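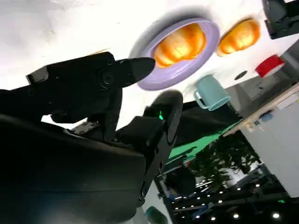

Teleop versus hand guiding is the thing I keep going back and forth on, and I'd love to hear where other people have landed! I've been teaching our arm table tasks (buns, plates, a mug, that sort of stuff) and for the last month I've done it both ways on purpose, same tasks, same table. My leaning right now is teleop, and the wrist camera is why. When I'm driving with the leader arm I can steer off the same view the policy gets, so if a fingertip is hovering right beside the rim of the lavender plate I see exactly how little room there is before it touches. When I'm standing there with my hands on the wrist I look at the table with my own eyes and pick lines the camera can barely make sense of. Shiny orange buns on a bright white table are hard enough for it already.

The numbers so far: I set out to record 2,000 demos and kept 1,481 after cleaning. Of the ones I kept, 444 were hand guided and the rest were driven. Each one is capped at 90 seconds. Training on the driven set alone gives me noticeably smoother approaches. Training on everything together gives me an arm that sometimes stops above the plate and thinks about it, which is adorable the first time.

Setup is a Sutico leader arm, the Lodton recorder, nothing fancy. Would you throw out the hand guided ones or keep them in?

Chun-yin Mok

gearlash
Posted 9:14 am

Keep them! Please don't throw away 444 demos, I'd cry. Mixed data can hurt when the two styles move at different speeds, and hand guided motion is nearly always slower at the start and jerky at the end where you let go. Try resampling so both sets have a similar speed profile before you give up on them. I did that on a drawer task and the hesitation went away almost completely.

Also, trim the heads and tails. People leave a second or two of the arm sitting still before they start moving, and the policy learns to sit still. It's very good at learning that.

pollywog_7
Posted 9:40 am

I'm going to disagree with both of you a little. Hand guiding is still the best thing for anything with contact in it. You feel the plate push back. With a leader arm that has no force feedback you're guessing, and you end up either crushing the soft stuff or closing on air. If the Sutico is the plain one without feedback I'd do all the touching parts by hand and only drive the long moves.

What are your hands doing to the wrist images, by the way? If your sleeve is in view in the hand guided demos and there's no sleeve when the policy runs, that's a bigger problem than speed.

Chun-yin Mok
Posted 10:02 am

Oh, the sleeve thing. Yes. I went back through a bunch just now and there's a slice of my forearm in more of them than I'd like. I grip higher up on some days and lower on others, so it isn't even consistent. Going to sort those into a separate folder tonight and train without them.

On contact: you're right that I can't feel anything through the leader. What I've started doing is slowing the follower down near the table so I have time to watch the fingertips. It makes the demo longer but I hardly ever squash a bun now. I'd still like feedback one day! The bowl is the one I'd want it for most, and this is the arrangement I've been using for the longer sequences: 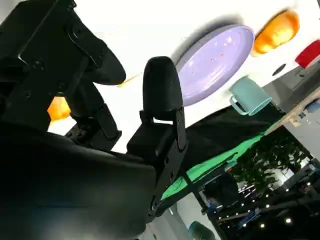

gearlash: scaling the speed down near contact is a good trick, but write down the scale factor with every demo. If it changes halfway through a session and you don't log it, you've got two different tasks in one folder with the same name. The Lodton recorder has a free text field for this and it gets saved with the episode. Use it for operator name too. I can tell which of my own sets my brother drove just from the way the gripper closes.

pollywog_7
Posted 11:25 am

Agree on logging. Still don't agree on slowing down. You said yourself the mixed set makes the arm stop and think, and now you're adding more slow motion exactly where it already hesitates. I'd rather see a normal-speed demo with the odd fumble and a recovery in it. Recoveries are gold. Drop it, go back, pick it up again, keep the whole thing.

marn
Posted 12:31 pm

Second vote for recoveries. We run Prosser grippers with Teren pads and most of our gains came from the messy demos we used to delete. Chun-yin, how many of the ones you cleaned out were just fumbles?

Chun-yin Mok
Posted 1:08 pm

Most of them, I think?? I was so proud of how tidy the set was, too. They're all still on the old drive so I'll pull them back out.

Plan is: driven demos only as a baseline, then driven plus recovered fumbles, then add the hand guided ones with no forearm in them and the heads and tails trimmed. Same starting positions for all three. pollywog_7, I'll do one batch with the slowdown off as well so we can settle it. Results here when they're done, probably July with the way training is queued up.

pollywog_7
Posted 1:15 pm

Deal. Post the bad runs too, those are the ones I want to watch.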